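Last updated: October 31, 2020

OPEN DAY AT FLUVERUS

Doors at ten, coffee gone by quarter past. Fluverus let the public into its Skavelard workshop for the first time since March, in groups of 4, masks on. Long wait in the hallway. Worth it.

No big arms swinging car doors here. The work is small stuff – picking up groceries, mostly, the crinkly kind that machines still fumble. People do it first, with a gripper in each hand, over and over, and the recordings go to the software team upstairs. Roughly 200 tries a day, we were told. Sounds dull. Isn't, once your standing next to it.

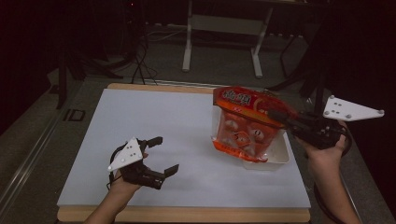 Snack bags are the worst, apparently. Pinch too low and the whole thing slides. Cans are easy, boxes easier. The Kragh group down the road is after the same problem and has 26 people on it, so theres some hurry in the air.

Next open day is planned for spring. Book early, and wear flat shoes.

Contact the Trillard desk | © 2020 Trillard Magazine | Back to top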